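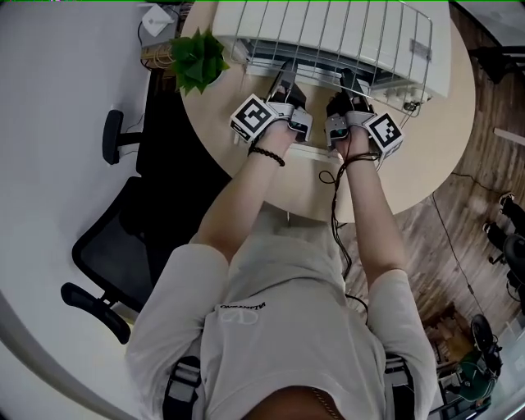
Radiator with a chrome rack on top — fix it, use it, or get rid of it?

Breltgate Home & Workspace Forum > Heating, Cooling and Small Appliances

mesh_chair_mel
Hi all, long-time reader, second post ever I think. We have a shared workroom at Dedthorpe and it gets chilly at my end of it from November on. Somebody left us a white metal radiator-style heater with a chrome wire rack that runs across the top, the kind with evenly spaced bars, and I've got it lying on the round table so I can get a proper look at it without crawling on the floor.

What I want to know is whether it's worth keeping. The paperwork that came with it is one folded sheet with the name Puvima on it and a drawing of a towel, and that's the whole manual. No wattage, nothing about the rack. I can't tell if the rack is supposed to hold stuff, or keep your hands off the hot part, or both. My plan was to clean it up, stand it by my desk and dry my gloves on it at lunch (I bike in, it's a long hill, my gloves are always soaked). Is that dumb?

copperkettle7
Not dumb at all! I had something very close to that in my old apartment and the rack was my favorite thing in the whole place. Warm socks every single morning. Give it a good wipe, check the cord from one end to the other and plug it in for a while with a window open, because the dust will stink the first time. I'd keep it in a heartbeat.

grumpy_in_the_annex
Going to be the bad guy here. Do not dry anything on it until you know what it is. Some racks are for towels and some are only a guard, and they look the same from across a room. If it's a guard and you drape gloves over it you're blocking the one place the heat can get out. I've seen a brown scorch line on a dish towel from exactly this. The towel survived, sort of. I threw it out anyway.

Also a drawing of a towel with no words? Was it crossed out?

mesh_chair_mel
Ha, I went and looked again. It is a towel and there IS a line going through it, but the sheet's folded right there and I can't decide if it's a printed line or the crease. I'm leaning crease.

grumpy_in_the_annex
Mel. Come on.

copperkettle7
Hold it up to a lamp, a crease will show on both sides!

Fathima Sarkar
Hello Mel, I look after small appliances for a couple of rented buildings, so I get asked this a lot when it turns cold. Forget the sheet for the moment. There should be a rating label on the heater, usually underneath or low down at the back. You want the wattage, the voltage and any "do not cover" mark. If there's a do not cover mark, then nothing goes on the rack, and that includes gloves.

If there is no label anywhere, I would not put it back into use in a shared room. People disagree with me about this but it's where I draw my line.

While it's lying down, check these too:

- the feet or brackets, whichever it has, and that all the screws are there
- both ends of the cord, where it goes into the body and where it goes into the plug
- the ends of the rack, to see if it's screwed on, clipped on or just resting
- any dark marks on the paint near the top

The third one tells you quite a bit. A rack that lifts off easily is often an add-on somebody bought later, and then the heater's own instructions won't say a word about it.

tinsnips
Agree with most of that but not the no label no use part. Labels fall off. Mine fell off years back and the heater's fine, I use it in the garage all winter. If the cord's good and it doesn't trip anything I'd use it.

Fathima Sarkar
In your own garage that's up to you. In a room that other people use, I'd want to be able to say what the thing is.

tinsnips
Fair. I still think we're making a space shuttle out of a towel warmer.

pipesandpaint
Coming at it from another direction. What's the heating like in there already? I've watched people fight with little heaters for a whole winter and all along the real problem was the main system being set wrong or blowing straight at the one person who's cold. Tell us about the room a bit.

mesh_chair_mel
OK so the room. It's long, white ceiling, and the ceiling is BUSY. There's an air conditioning unit up there with a slatted grille, and bundles of white pipes and conduit running across at an angle toward the back, and fluorescent panels one after another down toward the far end. It's bright, I'll give it that. We also have a little round thing up there that's either a detector or a speaker and I've never found out which.
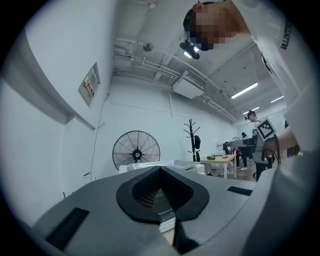
The wall control for the AC is supposed to do heat as well as cool, but whoever sits closest to it sets it to whatever they like and I'm never first in. I get there at 10 and by then it's been decided. Somebody set it to 18 once last winter (Celsius, the control only does Celsius, don't ask me why) and I kept my coat on until lunch. So you may have a point about the main system. I'd still like my own little patch of warm, though, and I'd REALLY like dry gloves.

At my end there's the round table, light wood color, and a black office chair with a mesh back pulled up beside it. Past the table we've got a white router-looking box with a heap of cables next to it, beige ones and dark ones all in a tangle. I know. The cables are on my list.

pipesandpaint
Okay, that helps a lot. Slatted grille on a ceiling unit, first thing I'd check is which way the slats point. For heat you want the air aimed down. If they're set for summer the warm air skates along the ceiling and all your pipes are lovely and toasty while your feet freeze. On plenty of units it's just a button. Try that before you do anything with the Puvima.

grumpy_in_the_annex
And please find out whether the round thing is a detector. If you're going to run a dusty heater underneath it you'll want to know before everyone's out in the parking lot.

Also not loving the cable pile. Wherever the heater ends up, don't plug it into the same strip as all that. Straight into the wall, always.

copperkettle7
Seconding the wall outlet, even I'm strict about that one. I had a power strip go soft on me once, a Cuervo, the plastic got kind of shiny on one side and smelled like a new shower curtain. It was a 2 dollar yard sale strip so I'm not blaming Cuervo, who knows what it had been through before me!

mesh_chair_mel
Noted, wall only. There's an outlet low down on my side that nothing uses.

Would you leave it up on the table, by the way? It's a nice height for gloves and it would be out of the way of everyone's feet.

tinsnips
No. OK, there, I've found something I'm strict about. Floor heaters go on the floor.

Fathima Sarkar
Floor, yes, standing on its own feet, on something flat. A round table is a poor spot for it in any case, people lean on the edge. And keep the chair back from it. Mesh gets hot faster than you'd think, and so do padded seats. I tell people to leave three feet clear all the way around and to treat the chair as something that moves on its own, because in an office it does.

pipesandpaint
Chairs on casters drift, it's true. I come back from lunch and mine's in the next county.

mesh_chair_mel
Right, update. I went over it with a flashlight this morning. There IS a label, low down on the back and half covered in old paint. I got most of it clean with a damp cloth and dish soap. It's got the voltage and a serial number, and where the wattage should be the paint took the ink off with it. Arrgh. There's a small symbol next to it that looks like a heater with wavy lines and something on top.

The line on the folded sheet is printed, by the way. I held it up to a lamp. Sorry, grumpy.

grumpy_in_the_annex
Apology accepted. So that's a crossed-out towel and a symbol with something on top. I think you have your answer.

copperkettle7
Booo. OK, you're right though. I'm a little worried about my old socks now.

Fathima Sarkar
That symbol is very likely the do not cover mark. Treat it as one. As for the heater, the serial number may be enough for the maker to tell you the rating, so write to them before you give up on it. Leave it unplugged until they answer.

tinsnips
I'd have plugged it in by now but I accept I'm outvoted.

mesh_chair_mel
Email sent to Puvima with the serial number and a very polite question about the rack. Meanwhile I did the slats thing! There's a button on the wall control with a little arrow on it and I pressed it until the flap pointed down. I'm not saying it's tropical at my end but I took my scarf off before lunch, and one of the others asked who'd turned the heat up. No one had.

The gloves are still wet. Does anyone have a way of drying gloves at work that doesn't involve a heater? I tried hanging them off the arm of the chair and they just sat there being wet in a new place.

pipesandpaint
Told you! Slats are the first thing to check every time.

For the gloves, roll them up in a dry towel and kneel on it, then stand them on a couple of water bottles with the fingers up. Mine are wearable in the time it takes me to get through a morning.

grumpy_in_the_annex
Newspaper balled up inside, change it once. It's old-fashioned and it works. Turn the lining out first if it'll come.

copperkettle7
Do the towel and then the newspaper! And keep a spare pair in your bag, I bought mine for 7 bucks and they live in there all winter.

mesh_chair_mel
Spare pair, why did I not think of that. Going to try the bottles tomorrow. I'll come back and post when Puvima answers, and I'm going to sort those cables out while I wait.

tinsnips
Pull every one of them before you start labeling. Half of them won't be connected to anything.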